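The obituary was not wrong

Wed 28 August

I read the obituaries before I read anything else in the paper. I've done this since I was about thirty, and my family considers it a symptom. Last week the Stisbridge paper ran one for a man who served 13 terms on our county board, and I have now read it four times, which is three more than I read anything he passed.

I covered that board for a while, badly, for a weekly that no longer exists. So I knew him the way you know a person whose back of the head you've looked at for a few years. He voted against the library roof. He voted against the bus to Skinorby, then rode it to the opening ceremony and held one end of the ribbon. The obituary says he "brought the bus to Skinorby." Well, he was on it.
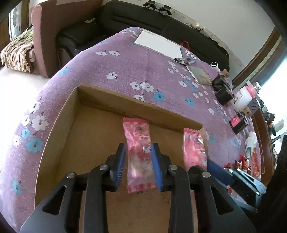
What gets left out

Local obituaries for politicians have their own dialect, and after enough of them you can translate on the fly. "Never one to mince words" means the meeting ran past eleven. "A fierce advocate for the taxpayer" means no on everything. "Beloved by his constituents" means he won by 150 votes, in a year when the other candidate had moved to Tarawneh and forgotten to tell the clerk.

I'm not complaining. If you die in a county this size the paper gives you maybe six paragraphs, and two of those are survivors. I'd rather see the bus in there than the roof. But I went back to my old notebooks (kept in a box, also considered a symptom) and found the night of the Lisar bridge vote, and it isn't in the obituary at all.

It was December and the heat in the chamber was out. The state wanted the bridge closed and the farms on the far side sent the long way around. The petition against it had 1,020 names, and he read every one of them aloud into the record, in his coat. People booed at first. By the letter M they had quit booing and some of them had started answering "here" when their names came up. The board voted to repair the bridge. It's still standing, and I drove over it on Saturday for no good reason except to have done it.

That's the one thing he did that I'd have put in the first line. I don't blame the paper. Whoever wrote it was probably in grade school at the time, and the minutes only say "petition read."

So I've written to the editor, who allows letters but not long ones, and cut mine down from over 2,000 words to a length she might print. The roof is gone from it. The bus is gone too, which hurt. The coat stays in.
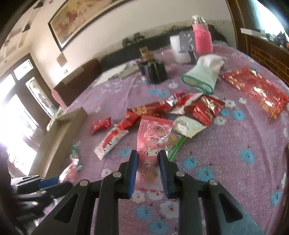
My Melody candy, pink wrapper, flowered tablecloth.

If the letter runs I'll copy it here. If it doesn't, I'll copy the long one, roof and all, and you'll have only yourselves to blame for subscribing.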